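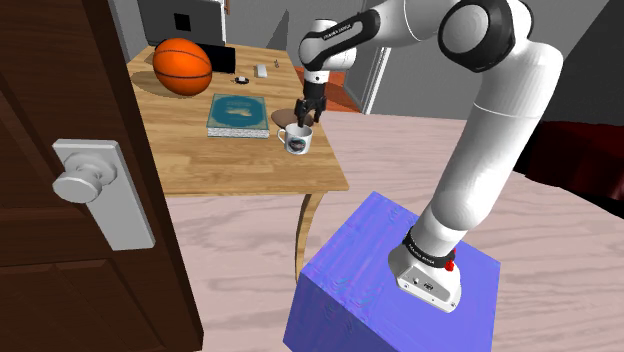

Roel Van der Linden opened by asking whether the planner should still be allowed to pick its own grasp side, given that half of last week's discussion was about handles. He would prefer a fixed list of approach directions per object, at least until the next Bivwood release.

The group did not agree on this. A fixed list is easy to test, but it has to be written again for every new object. Decision: keep free selection, and add a penalty for wrist poses close to the joint limits. To be looked at again in November.

1. Minutes of the previous meeting
Approved with one correction. The timeout in the Mallgate bridge is 2 seconds per request, and applies to planning calls only.

2. Simulation runs
The nightly batch now holds 796 episodes. Of these, 155 ended in a planner error before the gripper closed. Most of the errors come from the same cause – the collision mesh for open containers is still a closed hull, so the planner treats the inside of a mug or bowl as solid. Coppens has a decomposition tool that handles this, but it adds around 22 minutes to the scene build. Agreed to run it once per object and store the result with the asset.

3. Wrist view and pose estimates
Discussion of cups that are not standing upright. The pose estimator was tuned on upright cups and tends to return a vertical axis whatever the tilt. The rim fit does better when the opening is in view.
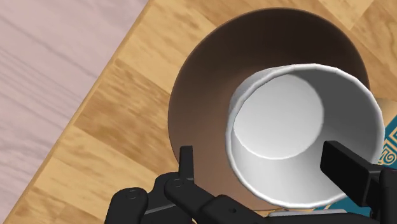
Simulated view over the gripper, white cup tilted in the brown bowl.

Agreed that the rim fit becomes the first choice for cups, with the old estimator as fallback. The finger clearance check must also take in the bowl wall, which it currently skips when bowl and cup are merged into one segment.

4. Tooling
The Vilten log viewer drops gripper commands when two arrive with the same time stamp. A patch is ready and needs review by Thursday.

Actions
Store decomposed meshes with assets – Roel
Rim fit as default for cups – perception
Review of viewer patch – tooling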